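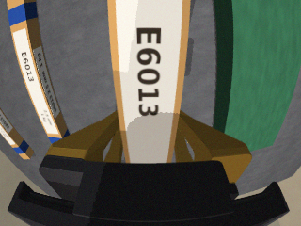

I run the robot club at Drositgate, and the Walska practice kit is the one I hand to every new student first. It's a simulated arm on a pedestal, a table, a green block and a set of E6013 electrode boxes to grab. You get the scene files and 9 lessons, starting with driving the gripper by hand. 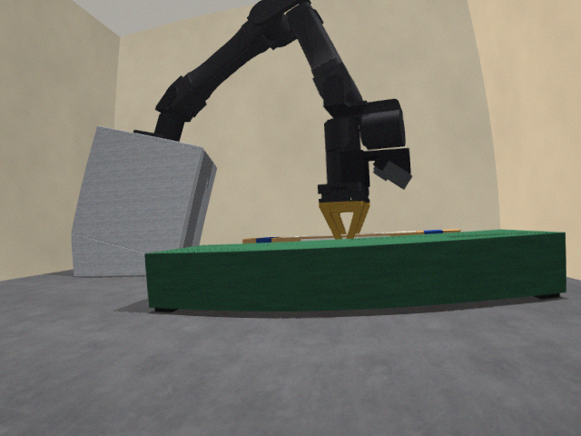

Long thin boxes are harder than cubes — I love that! Go in crooked and you'll know fast. Our teams of three share one license (part no. 3055) and swap seats a lot.

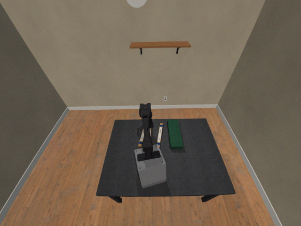

Madhu Bhardwaj wrote in that the second lesson is too steep for beginners and she'd like a slower one on wrist angles. Fair point, I'm drafting it now.
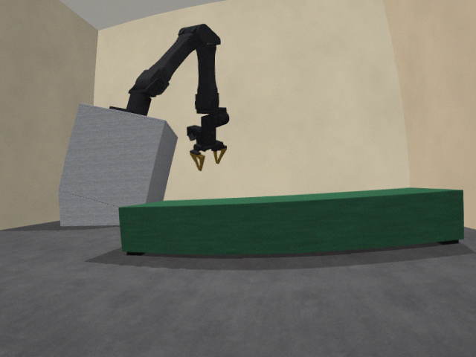

*Page last changed: October 16, 2021*

Want it for your own club? Send me your school's name and I'll mail the download link. Lerkholm folks, yours is on the way — check your spam folder too.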